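August, evening

Got to the shop at 7 and the cell was already stopped on a gripper fault. Same one as last week: fingers report closed when they are open. I cleared it twice and it came back twice, so I shut the air valve to the bench, put the lockout on the panel and took the fingers off.

One of the two screws on the left finger had backed out a half turn. No threadlocker on it, which means I forgot it when I changed the fingers in July. Cleaned both sets of screws, put blue on all of them, torqued them and marked the heads with paint pen so I can see at a glance if they move. Also wiped out the slide and gave it a little of the Rebane grease. We have one tube left. Need to order.

The counter on the controller says 3313 cycles since the last service. The Jikov manual says to do the grease at 4000, but I think that is too long for us, with the dust that comes off the old computers. I wrote 3000 on the card taped inside the door and crossed out the old number.

Next was the tool offset. Any time the fingers come off, the tip position shifts a little, and for the drive cage and the cables it doesn't matter much. For the processor it matters a lot. The pins in those sockets bend if you look at them wrong. I ran the touch-off on the calibration pin, got a shift of 0.2 mm in Y and almost nothing in X, and typed it in. Saved the old values under a different name first — I learned that one at Flarivholm, where we lost a whole afternoon to a bad overwrite.

After lunch I put the Dell tower back in position against the stops and set the processor in its pocket on the parts holder. Ran the socket approach with speed at 10 percent and my hand on the stop button, one step at a time down from the safe height.

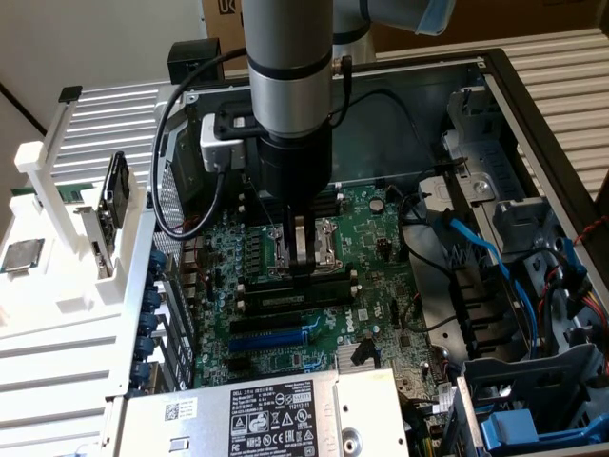 I kept the slow speed for the whole first round and only went up to 25 after that. Will leave it at 25 until the threadlocker has had its full day. The cable on the left side of the wrist still makes a bigger loop than I like. Want to pull it in with one more clip, but loose enough that the last joint can turn all the way without tugging.

Wrote to Florna about spare fingers. They want 200 for a set and two weeks to ship. Asked for 2 sets.

Left at 5:40. Air off, arm parked, log filled in. Tomorrow: check the paint marks before anything moves, then the camera bracket screws, which I didn't get to.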